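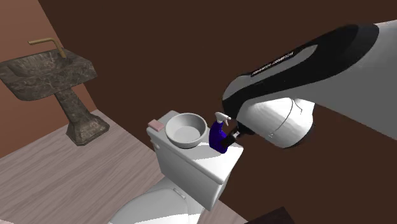
Should we put money for a cleaning arm in next year's equipment budget? Only the simulation licenses, and the arm itself can wait until somebody shows us real numbers.

Equipment planning list
Posted in May, 4:11 pm, by the list editor
Print this page | E-mail this message

Search the archive Enter keywords Go

I read the Kasell quote twice and I still don't see what we'd be paying for. The arm price is there in bold. The mount, the spare gripper fingers, the service plan and the training days are all on the back page under "site dependent." I've bought floor machines from people who write quotes like that, and the back page always wins.

> Mistora ran the restroom tasks in simulation and they
> look good. Picking up a spray bottle off a toilet tank
> with a bowl and other stuff next to it is exactly the
> kind of job we need covered. I'd like to get 4 arms into
> the plan for the Rornwood building before the window
> closes. Kasell will hold the price for 9 weeks.

Gripping a bottle is fine. I'd want to know about squeezing the trigger, wiping, and putting the thing back where it came from, and then doing all that in a stall with a door that swings in. The simulated bathroom has a nice open stretch of floor between the sink and the toilet. Rornwood doesn't. Has anyone measured the stalls?

And why four? One arm on loan would tell us more than four on a purchase order.

What I'd support for this round:

- Mistora licenses for one year
- a written price from Kasell with the mount and service included
- the same questions put to Saengthong, who at least publish their parts list

If the loan happens I'd give it 5 months before we talk about buying — and I'd want the supply costs tracked from the first week. The hold on the price doesn't move me. They'll hold it again.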